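How to write a pass rule you can defend

Most simulated kitchen trials I get asked to review arrive with a success rate and no rule behind it. Siriwan's last batch had 643 runs and one line of method: "task completed". Completed according to whom? Before you believe a number like that, or publish one, work through the steps below.

Step 1. Write down the start state before anyone runs anything.

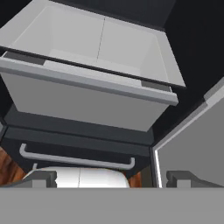

Start states are where most of the cheating happens, and a lot of it is accidental. If the task is "open the drawer", say which drawer, and how far out it sits at the start. A cabinet with the white upper drawer pulled out, the dark one under it shut and a door standing open can count as a pass, a fail or a fresh start, depending on who is scoring. Niloufar Moradi at Grevwood makes two people score the same runs separately. I thought it was fussy until I saw how often they disagreed.

Step 2. Set the clearance limit in numbers.

"Keeps a safe distance" is worthless. Choose a figure, say which part of the arm it applies to, and log it on every run. A still won't settle it for you.

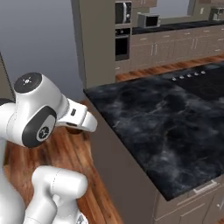 Gripper over the wooden worktop, near the corner of the island.

Step 3. Count the near misses.

The Zakgate template has no box for them, so add one. Ratree Rungrueang went back over 600 runs marked clean and moved 8 to "contact". Small, yes, but all of them had been sold to us as perfect.

Step 4. Keep the simulator's name next to the score. A pass in software says very little about a real hinge, whatever the Drollik brochure tells you.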